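# 明星主题婚礼迎宾套装(Fusia 系列)

型号:Fusia 183
出品:Fedel 婚礼用品
页面更新:2025年8月20日

Fusia 套装供婚宴、订婚宴和周年聚会使用,主题是“红毯之夜”。宾客进门先走红毯,在签名墙前合影,再拿着仿电影票样式的座位卡入席。整套物品可以租,也可以买,签名墙的画面按新人的名字和日期单独印制。

## 套装内容

- 红毯一卷,长 13 米,背面防滑
- 签名墙支架和画布,画布一面印刷
- 金色围栏柱与绒绳
- 仿电影票座位卡 183 张,含备用卡
- 桌号牌,片场场记板造型
- 签名笔,黑色和银色
- 收纳箱两只,带轮

仿真狗仔相机、手持奖杯和大号墨镜属于加购道具,不在基本套装内。需要的话在订单备注里写明,与套装同箱发出。

## 画面定制

签名墙有三种底版:Liao(深红底、细金线)、Balleck(黑白胶片格)和纯白底版。新人提供中文名、英文名或两者的缩写,连同婚礼日期一起发给我们。设计师排好版后发送电子样稿,可免费修改两次,第三次起按次收费。样稿确认后开始印刷,印刷开始后不能再改字。

画面中不能使用真实艺人的照片、签名或电影公司的标识。常有客人想把自己喜欢的演员印在签名墙上,这类订单我们不接。新人自己的照片可以用,单张文件请尽量发原图,聊天软件压缩过的图片放大后会发虚。

## 租用与购买

租期从婚礼前一天算起,共三天。市区内由我们送货和取回,外地走物流,运费按实际重量结算。押金在验收后原路退回。红毯上的鞋印和一般酒渍不扣款,烫洞和剪裁要照价赔偿。

购买整套为 1,027 元(纯白底版)。Liao 和 Balleck 底版另加 40 元。座位卡可以单独补购,补购的卡片和首批颜色可能有轻微差别,建议一次订足。

## 安装

支架不用工具,两个人就能装好。先把横杆接到底,再立竖杆,最后从上往下挂画布。画布刚拆开时有折痕,请提前一晚挂起来,或者用挂烫机从背面低温处理。红毯两端用布基胶带固定,酒店大理石地面请先问清楚能不能贴胶带。

围栏柱的底座单独装箱,拧紧后再挂绒绳。户外使用时,签名墙后面要加沙袋,风大时请收起画布。沙袋由客人自备或向场地借用。

## 签到台摆放
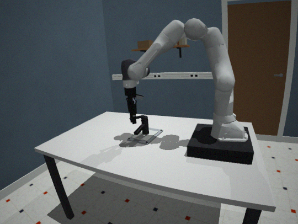
签到台建议放在红毯起点的右手边,离签名墙留出合影的距离。台上放座位卡、签名笔和一块桌号总表,礼金盒由新人家属另行安排。座位卡按姓氏拼音排列,不要按桌号,找起来快得多。台面用白色最合适,大幅的白色桌面能把深色的东西衬得很清楚,像图中黑色的底座和夹爪那样,黑色座位卡和场记板桌号牌放上去也是同样的效果。较重的摆件靠右侧放,左边留给宾客写字。

## 交货时间

现货配件下单次日发出。定制画布在样稿确认后七天内交货,一月和国庆前后订单集中,请提前一个月联系。加急件先问客服当天能否排产,不要直接下单。

## 售后

收到货后请当天开箱核对数量,缺件或破损拍照发给客服,我们补发。定制画布印错由我们重印,客人确认过的样稿里有错字,重印费用由客人承担。婚礼改期的租用订单可以顺延一次,请至少提前十天告知。

套装咨询和样稿确认联系人:Lanying Tang,工作日上午九点到下午六点在线,婚礼当天的送货问题请直接拨打送货单上的电话。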